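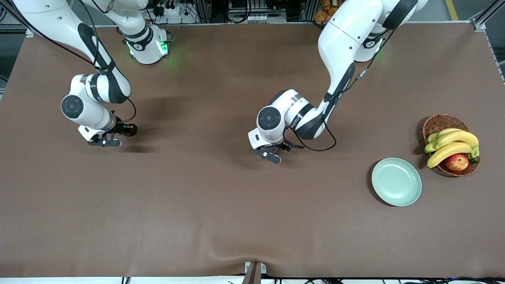
Zekden put out its annual results last night, and I own 239 shares, so naturally I canceled my evening. For anyone new to this blog, Zekden is a mid-sized IT services company that runs other companies' payroll systems and help desks, and I have been a shareholder long enough to have stopped mentioning it at parties. The press release was one page. The slide deck was 60. Slide four is a chart of revenue by region, and it's arranged a lot like the table in that photo, a small grouping of fruit and tableware over at the right side and a large amount of brown cloth. The fruit, in this case, is the last two quarters. The cloth is everything since they bought Drarkau.

You may remember Drarkau. I wrote about it at the time with what I now see was enthusiasm. It made scheduling software for hospitals, it was going to pay for itself in 18 months, and Catriona Mowat, who was running finance then, said on the call that she had "rarely seen a cleaner fit." The write-down is on slide 41, under a heading about simplifying the portfolio. I read that heading three times before I noticed there was a number under it.

Revenue went up 12 percent, which sounds lovely. Profit went down. The explanation is wage costs, a large contract that started late, and "timing." Timing has appeared in every report I've kept, and I keep all of them, in a box file my wife calls the archive in a tone I don't care for.

I dialed in to the call. The chief executive, Zanele Naidoo, is good at these, I'll give her that. Somebody asked whether the Flivville office was closing, and she talked for several minutes about flexible delivery models, and at the end of it I felt calm and had no idea whether the Flivville office was closing. Then someone asked about the dividend. There was a pause, and then there was a different person speaking.

The dividend is "under review." With offices shutting all over and half the client list presumably trying to work out how to run payroll from a spare bedroom, I can't really blame them for hanging on to the cash. I had mentally spent it on a new garden hose.

Am I selling? No. I should have sold in August, when my brother-in-law told me to, and I'm not about to let him be right twice. The full report comes in the mail in a few weeks if the mail keeps coming, and I want to read the lease notes for Flivville.

Posted 26/03/2020. Comments are open, but please don't send me the chart.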